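Walking the Old Port Side of Grarilham
Notes from our fall trip, part two

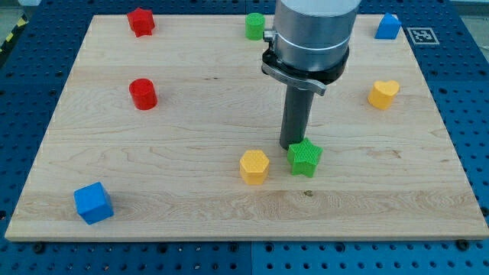
OK so I promised the second half of this last month and then work happened. Sorry. Typing this up between things so it'll be a bit of a jumble.

Where we left off: day three, everybody tired, half the group wanting to go to the beach. We split. Beach people went to the beach. The rest of us met Arnulfo Marulanda outside the customs house at 9 in the morning, already too warm, no shade on that side of the street at all.

Arnulfo grew up four blocks away, on Cidel Street, and his tour is mostly about who did the work. The regular walking tours go cathedral, governor's mansion, rum tasting, gift shop. His starts at the loading ramps. The dockworkers, the laundresses, the rope makers, the women who sold fried fish to ship crews and ended up owning half the houses on the hill. He has a fat binder with copies of old payrolls and he passes it around while he talks, which I loved. One page had 1,284 names on it by his count (tiny handwriting, both sides, continued on the inside cover). He found his great-grandmother's brother in there. Paid less than the mule driver, he says.

First stop, the ramps. Cobbles are worn down in two grooves from the carts. You'd walk right over them otherwise. There's a city plaque but it only has the name of the governor who ordered the paving. Arnulfo has been writing letters about that plaque for years. He read us one of the replies he got and I won't repeat it, but people groaned.

Then up the stairs behind the fish market. Steep. No handrail for the middle part. Two in our group went around by the road and met us at the top, takes a little longer but it's fine, there's a juice stand on the way. Get the tamarind.

Top of the stairs is the Pillton chapel. Small, yellow, locked most of the time, he has an arrangement with the lady across the street who keeps the key. Inside it's plain. The benches were built by ship's carpenters and if you look underneath there are initials carved. We all got down on the floor to look, including me in a white skirt, big mistake. He talked for a good half hour in there about the burial society the dockworkers ran, how each member put in a coin a week so that no one went into the ground without a box and a band. It's still going. They still do the band. We heard them practicing later that afternoon from the hotel and finally knew what it was!

Somebody asked him why none of this is in the museum. He said some of it is, upstairs, in the room where the air conditioning doesn't work. So we went the next day and yes, upstairs, very hot, and worth it. There's a big map of the harbor drawn by a pilot who never learned to write and put in little pictures for the names. A heron for Heron Point and so on. Stand there a while. Museum is closed for lunch from noon to 2, they mean it.

After the chapel you go along the ridge and down through the Nguyen-Tran bakery courtyard. Family came in the seventies, took over an old sail loft, kept the pulleys in the ceiling. Lunch is part of the tour price. We had bread rolls with pork and pickled green papaya, and a coconut thing I didnt get the name of. Coffee is strong. The grandfather came out and argued with Arnulfo about which year the big flood reached the second step, and I gather this argument happens every time. Great fun anyway.

Last part is the wall. Most people know the sea side, the postcard side. He takes you along the inside where the houses were built right up against it and the wall is somebody's kitchen. Please don't take pictures through the windows, he asks this at the start and one man (not ours) did it anyway and got a talking to.

Finish is back by the customs house, a little after 1. My knees knew about it.

Practical stuff, since I got a lot of emails after part one:

Price was 50 per person, lunch included, cash. He'll do it in English or Spanish, says his French is for emergencies.

Group size, he caps it at 9. We were seven plus a couple from Ohio who joined at the last minute and turned out to be lovely.

Shoes. Real ones. The stairs are slick if there's been any rain.

Bring water, there's a fountain at the chapel but it was dry when we were there.

Booking is through the front desk at the guesthouse on Cidel Street, or just ask at the bakery and they'll call him. He doesn't have a website. His neice is supposed to be making one.

November is good, before the cruise ships start up properly. On a ship day he told us there can be 3,000 people in the old quarter by mid morning and he won't run the tour then, can't hear himself.

One correction to part one. I said the ferry back takes exact change only. It doesn't, that was the bus. Thanks to everyone who wrote in, all of you very nicely.

Next time: the beach people give their side, and the bus ride to the salt flats, where we left a hat and got it back two days later.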